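The Tray by the Sink
By Annelies Kuipers

I came home from the flea market in Halwood with a cafeteria tray and no plan for it. It was orange-red plastic, the kind you slid along the rails in the school lunch line, and it cost me less than the coffee I drank while deciding. My husband asked what it was for. I said I'd know when I knew.

That was in January, and by now I own six of them, so I think I can say I know.

Trays are for small things. Big things look after themselves (you always know where the couch is), but small things wander, and if you live with children, or grandchildren, or just your own pockets, you spend a shocking amount of your life picking them up and putting them down somewhere else. Blocks, buttons, pompoms, the plush fruit that came with a play kitchen you gave away years ago. I used to have a basket for all that. The basket was a disaster! Everything sank to the bottom, and whoever wanted the one thing at the bottom dumped out the lot.

So I called Pieter Aerts, who ran the play corner at the Martens Street library for years and has opinions on toy storage that he will share for as long as your phone battery lasts. He told me to forget the basket and put out a tray with a rim, no more on it than you can see in one look, and swap things when they get boring. "If it's lying flat, they'll find it," he said. "If it's in a heap, they'll find the heap."

I started with whatever was closest. I wanted different shapes and different feels on the same tray, something hard and shiny next to something fuzzy, and a lot of color, since I'm a person who painted her pantry pink. I was fussy about it for a week or so, lining things up, and then I stopped being fussy and it looked better.

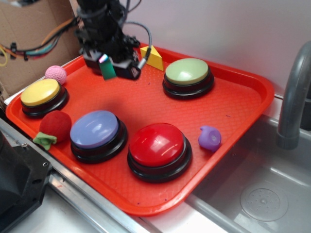
The big round push buttons are the stars, no contest. I've yet to meet a visitor over the age of two who can walk past one without giving it a whack, and that includes my accountant. They have those domed caps that fit right under your palm, and the color does half the work. A red one gets hit first in my house, every single time. My niece is loyal to the lavender-blue and will argue the case.

But I'm fonder of the soft stuff. I'd defend a plush strawberry against any toy in the catalog, and the one with the green felt leaves has outlasted three trips under the refrigerator. A small knitted ball is good too, light enough to throw indoors, and it won't roll off as fast as a rubber one. And you want one plain wooden block in there somewhere. A triangle is best — it can be a roof, a slice of cheese or a mountain, depending on who's visiting.

Where you keep the tray matters more than I expected. I tried the coffee table, where it got buried under mail. I tried a shelf, where we all forgot it. In the end it went to the kitchen counter next to the sink, and there it stayed. Stainless steel isn't cozy, I'll grant you, but the plastic toys can go straight into the basin for a wash and the tray gets a wipe while I'm at it. A textured bottom does hold on to crumbs and specks, so I go over mine with an old toothbrush when I remember.

If you're shopping, look for a proper raised rim and give the corners a press before you pay. I bought a lovely gray one that cracked in my bag on the way home. Faded is fine, and scratched is fine too. The flea market people at Halwood keep theirs under the table with the baking pans, so you have to ask.

The other five trays have since found jobs of their own. One holds seed packets, one holds batteries and tape, and one lives under the dripping plant in the hall. My husband has claimed the blue one for his watch parts and guards it like a dog. I still haven't settled on anything for the last, a mustard yellow with a chip in it, but it's leaning by the toaster and I look at it every morning.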